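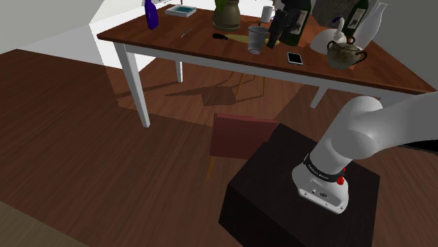

My sister called last week to ask when she could finally buy a robot to clear her kitchen table. She wasn't kidding, or only a little. She had seen a video going around of an arm picking up a mug and setting it in a sink, and she figured that if it could do one mug it could do the rest of breakfast. I told her I'd look into it for the newsletter, so here I am, looking into it.

A lot of you have written in with some version of the same question since the October issue, when I wrote about floor vacuums. The vacuums are fine, by the way. Mine still gets stuck on the bath mat, but I'd buy it again. What people want to know is when the thing grows an arm. Who's going to wipe the counter, put the sugar away, water the plant?

The short version is that machines can do a fair number of household jobs one at a time, slowly, if the room is set up for them. Put three of those jobs in a row and they start to come apart.

Take clearing a table, because it's my sister's table that started this. Think about what tends to be sitting on one after a long lunch. A drinking glass, a mug, a kettle, a couple of wine bottles, a sugar bowl with a lid, a jug with some greenery in it, somebody's phone, a pen, a knife. You or I would do that in two trips without thinking. We'd grab the mug by the handle and hook the kettle with the other hand. We'd leave the jug where it is, because that's where the jug lives. We'd set the phone on the shelf so it doesn't get splashed.

Now try writing that down for a machine. The glass is clear, and a lot of depth cameras have a terrible time with clear things – they look straight through and report that there's only table there. The pen is so thin and low that the fingers bump the wood before they close on it. The phone is worse, flat and slick with nothing to pinch. The sugar bowl has two handles and a loose lid, so if you lift by one handle and tip it even a bit, you've got sugar all over the floor and a new chore. And the knife, well. I would like whoever programs the knife part to take their time.

I went to see some of this for myself at a small outfit called Tamiru, which has half a floor in an old printing building in Brimville. They make software for robot arms and they've been at the table-clearing problem for a couple of years now. They were nice about my questions, even the dumb ones. (I asked whether the arm could hear me. It could not.)

What surprised me most is how much of the work happens on a screen. They build a kitchen or a dining room inside the computer, put a copy of the arm in it, scatter things over the table, and let the program have a go. Then the things get moved and it has another go. They told me they'll run 1,000 of these in a night while everyone's home in bed. Nothing breaks, nothing spills, and when the arm whacks a wine bottle off the edge you just press reset. I'd love that button for my own house!

The catch is that a made-up glass is a very well behaved glass. It weighs what the computer says it weighs. There's no smear of butter on it, it isn't half full of cold coffee, and no kid has stuck a sticker on the side. So they practice on the screen, then bring the same program over to a real arm at a real table and watch what falls apart. On the day I was there, the real arm was asked to move a mug, a bottle and a sugar bowl from one end of the table to the other. It did the mug nicely. It did the bottle after two tries. It got the sugar bowl up by one handle, the lid slid, and the woman running it hit stop. She looked like someone who has swept up a lot of sugar.

The numbers, for those of you who like them. With things it has practiced on, on a tidy table, they get a clean pick 70 percent of the time. That sounds pretty good until you do it in your head with your own dishes. Seventy percent means three out of every ten are fumbled, and I don't own enough mugs for that. And it took 20 minutes to do what I would have done during the commercials.

Then there's the matter of getting to the table at all. Most of these arms are bolted down. They have a base, the base sits on a stand, and whatever they can reach from there is their whole world. A long dining table is a lot of world. The near end is easy, the middle is a stretch, and the far corner may as well be in another county. Chairs are a nuisance too. We leave them pulled out every which way, and an arm swinging low over a table has to know where the backrest is or it'll find out the hard way. People say, so put it on wheels, and folks are doing that, but then it needs to know about rugs and table legs and the dog, and the price goes up again.

I didn't want to spend the whole item on kitchens, so I also stopped at Bemmont, the packing place out past the rail yard that a few of you work at or used to. They put in two arms last year for one job, which is lifting filled jars off a belt and setting them in a carton. That's all they do. Same jar, same spot, same carton, all shift long. They're great at it. The line lead told me she'd fight anybody who tried to take them away, since it was the job everybody's wrists hated.

But I asked her what happens when the jar changes, and she laughed. When they switch to the squat jar, somebody has to come in, swap the fingers, and fuss with the settings for most of a morning. And a crooked label or a sticky lid still goes to a person, every time. The people on that line mostly do the odd stuff now, the things that don't match, and there's more of it than you would guess.

I think that's the best way I've found to explain it to my sister. A packing line is one jar, over and over. A kitchen table is nothing but odd stuff. Every single thing on it has a different shape and a different right way to hold it, and some of it shouldn't be touched. It's also different again tomorrow.

A few of you asked about the Nonano, the little countertop helper that's been getting write-ups. I haven't had one in the house so I won't pretend to review it. From what I've read, it stirs and it pours, and it wants you to use its own cups. That last bit tells you something. When a company asks you to change your cups, they've decided the cups are the hard part, and I'd say they're right.

So what would I do with the money today? If you have a bad shoulder or trouble gripping, there are simple powered gadgets – jar openers, kettle tippers, lift shelves – that do one thing and do it well, and I'd start there long before I'd wait on an arm. If your floors bug you, get the vacuum. If you run a small shop and you've got one dull lifting job that never changes, it's worth getting a quote, and worth asking the seller what a changeover costs before you ask anything else. I wish the folks I talked to had asked that sooner.

And if you just want the table cleared after supper, I'm sorry to say it's still you. Or your teenager, if you've had better luck with yours than I've had with mine. I did ask the Tamiru people for a guess on when and they wouldn't give me a year, which I respect. One of them said he'd be happy to see it carry a full glass of water across a room that it had never been in before. That's the thing he's waiting for. I've been trying to notice since then how often I do that in a day without looking at the glass, and it's a lot.

I'm going back to Brimville in the summer to see whether they've licked the sugar bowl. They've promised to let me set the table myself this time, and I plan to bring the worst of what's in my cupboard – the gravy boat, the teapot with the glued spout, and the tall vase that tips over if you look at it wrong. If you have something at home you think a robot could never pick up, write and tell me what it is. If it'll fit in the car and you can spare it for a day, I'll take it along.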